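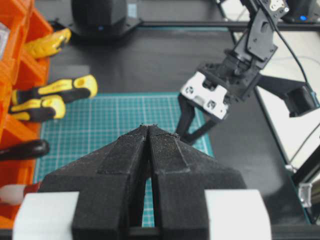 I've been meaning to write up my workbench for ages, mostly because Laiba keeps asking how I keep glue and blade marks off mine when hers looks like something chewed it. It's the mat, that's all! A teal cutting mat with a fine white grid, laid flat on a dark grey tabletop, and I'd put off buying one for years as I thought they were only for quilters. The grid is lovely for squaring up card or lining up a bracket before you mark the holes. Keep it flat, keep it out of the sun (mine lived by the window one summer and went up at the corners like a stale sandwich), and never, ever put a hot mug on it. Wash it with a drop of washing-up liquid and cool water, then pat it dry with an old tea towel.

A few things I do with mine:

- Turn it round every month or so, otherwise you wear a groove in your favourite spot.
- Rub it over with a white pencil eraser to lift the fluff out of old cuts. Very satisfying.
- Stick a bit of tape along the edge where you always measure from and write your usual lengths on it in pen.

Now, bins. I held out against open-fronted ones for a long time as I was sure they'd fill with dust, and they do a bit, but I can see what I've got and that beats a lid every time. Go for a really loud colour if you can. Waqas bought grey ones from Purnton and can't find them in his own garage.

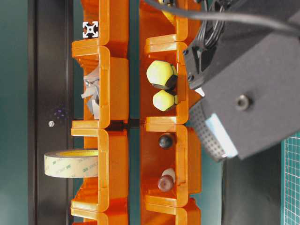
The rule I try to stick to is one sort of thing per bin, and small dark bits (screws, grommets, those fiddly rubber feet) never go in a deep one. They vanish into the back corner and you end up tipping the lot out. Shallow bin, pale bit of card in the bottom, sorted. Anything soft and bulky can go wherever there's room, it isn't going to get lost.

Tape is my weak point, I'll admit. I had a drawer with far too many half-used rolls in it, all with the ends stuck down and impossible to find. Fold the last centimetre under itself when you've finished, every single time, and you'll save your fingernails. If you've got one that's already stuck, a few seconds over a warm radiator usually loosens it enough to pick at.

Oh, and sandpaper! Irfan asked about that. I keep just two grades to hand, 400 and 1000, and write the number on the back of each torn piece before I put it away. Pencil rubs off, so use a marker.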